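# plamgate-results

Race results and training logs from the Plamgate open-water swim series, kept as plain CSV so that people can sort them, plot them or argue over them. The series is a set of lake swims held at Plamgate, with a shorter course and a longer one on the same morning.

Last updated June 8, 2025 by Pei-shan Hsueh.

## What's in here

- `results/` — one file per swim, one row per finisher
- `splits/` — lap times for the long course only
- `training/` — session logs from the swimmers who agreed to share them
- `notes/` — course changes, start delays, anything that makes one swim hard to compare with another

There are 17 swims in `results/`. Splits exist for 6 of them. Before that the turn buoy had no timing mat and laps were written down by hand, and those sheets are not good enough to publish.

## Columns in results/

| column | meaning |
|---|---|
| `bib` | number on the cap, reused from swim to swim |
| `swimmer_id` | stays the same across swims |
| `course` | `short` or `long` |
| `wetsuit` | `y`, `n` or blank if not recorded |
| `finish` | h:mm:ss from the wave start |
| `status` | `ok`, `dnf`, `dq` |

Use `swimmer_id` if you want to follow one person. Joining on `bib` will give you nonsense.

Times are from the wave start, and waves go off 5 minutes apart. If you want the order in which people came up the ramp, add the wave offset from `notes/waves.csv`.

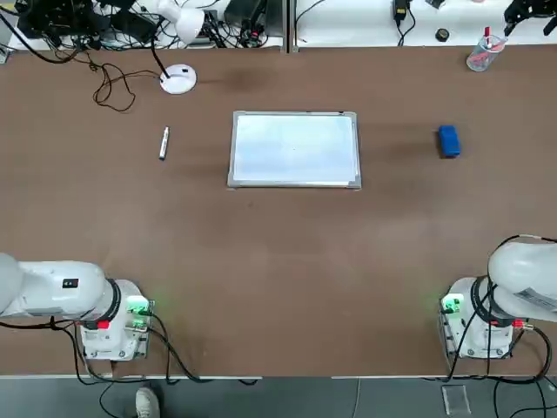 *Small whiteboard and marker on the tabletop.*

## Known problems

The March swim was moved to the north shore after high wind, and the course came up short. Finish times are as recorded. Don't use them for personal bests or for any ranking across swims.

Two swimmers swapped caps at one of the early swims. Tien-fu Hung sorted it out from the entry forms and the rows are now correct, but the old printed results still show them the wrong way around.

Water temperature is missing for several swims. Where it is given, it is one reading taken off the end of the dock before the first wave. It says little about the middle of the lake.

A blank in `wetsuit` means we don't know. Please don't read it as `n`.

## Training logs

Each log is one swimmer's own record, typed up by Man-lok Cheung with the spelling left alone. Distances in pools are in yards or meters depending on the pool, so check the `unit` column before adding anything up. Some people logged every session and some only the ones they liked. Sessions over 60 minutes have a `breaks` field, but most people ignored it.

## Corrections

Open an issue with the swim, the bib and what you think the time should be. A watch file helps. Pao-chu Siu checks these against the timing export and will usually reply within a couple of weeks, longer in race season.

If you want your name or logs taken out, say so in the issue or ask at the sign-in table. Your finish row stays, under the ID only.

## Use

Free for any non-commercial use. Credit "Plamgate swim results" and link back to this repository.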